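News > Local > Plurkilville

News Council Business Sport What's On Letters Contact

Shared office's "tidy table" plan leaves the bottles where they were

May 11, 2024

A Plurkilville shared office says it has found a cure for clutter: one big white table where tenants can leave the hand cream, pump bottles and snacks that used to live on their desks. Having spent a morning at Arancibia, this reporter would like to see the "before" pictures.

The trial started in December and is run by Bisesus, a workplace consultancy from Villville that charged $3186 for the idea. Tenants bring their spare toiletries to the table, and anyone on the floor may use them. What's left after 18 days is meant to go in the bin. 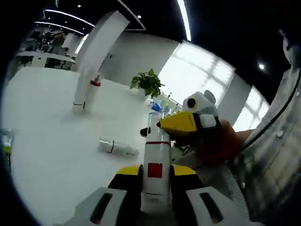 The table at Arancibia, with a potted plant near the far edge and a bird puppet in attendance.

Bisesus director Mieczysław Sadowski said the scheme had freed up "almost 30 per cent" of desk space. Asked how that was measured, he said tenants had been surveyed. He did not have the survey with him, and a copy promised by email had not turned up by deadline.

"People feel lighter," he said. "You can't always put a ruler on that."

You can put a ruler on a desk, though, and several tenants said no one had.

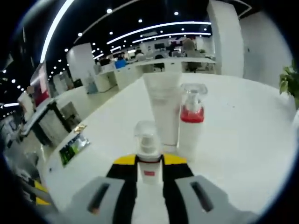 White pump bottles and a squeeze tube. One of the pump bottles has a glossy red collar.

Bookkeeper Awuor Kaijage has rented at Arancibia for three years and was not consulted. She said the trouble was plain enough to anyone looking for something. Much of what gets left is white, and some of the printing is hard to make out.

"I don't put things on my hands if I can't read what they are," she said. "And I liked having my own cream in my own drawer. It wasn't bothering anybody."

The rules ask for bottles to be kept upright and food to be kept elsewhere. Neither rule seems to have much pull.

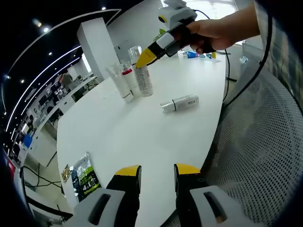

A small bottle with a black band lies on its side, and a snack package has found its way onto the table.

Site manager Elba Villalba defended the trial, saying the floor looked "a lot more professional" and that a labelled tray had been ordered. She would not say what the tray cost. She also could not say who checks the 18-day limit, or whether anything had been thrown out under it.

Graphic designer Iara Ibarra was kinder. She has picked up a decent sunscreen and thinks the idea is harmless, but she doubts it needed a consultant. "It's a table," she said. "We already had the table."

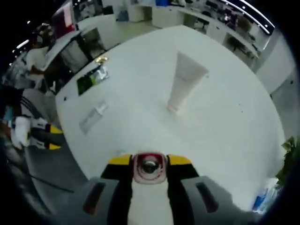 What happens next

Bisesus wants to extend the trial to the second floor. Tenants have been told they will get a say, though the notice in the lift gives no closing date and no address for comments. Ms. Villalba said both would be added.

Related stories
Bike cage fee to rise at Plurkilville station
Nélida Cáceres: Why I gave up on hot desks
Villville library drops its late fines
Office plants: who pays for the watering?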